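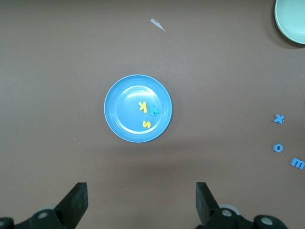 3.2 Materials

Letter sets sold for home use differ in case, typeface, and thickness, and earlier studies of early letter knowledge have not always reported which kind was used. We chose foam letters after a short trial with printed cards in March. Children in the trial handled the cards very little. They tended to leave a card flat and name it or not name it, while the foam pieces were picked up, turned over, and traced along the edge. Because our interest was in how a child deals with a letter that is not upright, we needed pieces that could be turned freely.

All letters were lowercase. Letters that become another letter when rotated or flipped (b, d, p, q, n, u) were scored separately and are treated in Section 4.3. The remaining letters, among them k, were used for the main analysis. A k on its side is still a k, and a child who fails to name it in that position but names it upright is showing something about position, apart from any confusion with a second letter.

Figure 2. Foam letters on a blue plate, including a yellow lowercase k lying on its side.

3.3 Procedure

The sample was 131 children from 16 preschool classrooms. Each child was seen alone, at a table in or near the classroom, for two sessions held 8 days apart. Sessions were run by the second author (Oda) or by Jolene Hollis, and neither had taught any of the children.

In the first session the child was asked to name each letter in whatever position it was lying. No letter was straightened by the adult. If the child turned a piece before answering, this was recorded as a turn, and the answer was scored as usual. In the second session the same letters were given upright, and turning was not recorded. Letter sounds were accepted in place of names, following Paterson's scoring rules, as several of the classrooms teach sounds first.

A child who gave no answer was asked once more and then moved on to the next letter. We did not correct wrong answers. Some children asked whether they had been right - in these cases the adult said "Let's look at the next one" and went on.

Scoring was done at the table on paper sheets. Kyung-hwa Gil rescored the sheets from both sessions without knowing which classroom they came from. Disagreements were mostly over whether a small movement of the hand should count as a turn, and these were settled by discussion with the first author (Onishi). Sheets with a missing session were left out of the comparison in Section 4.1 but kept for the error counts in Section 4.2.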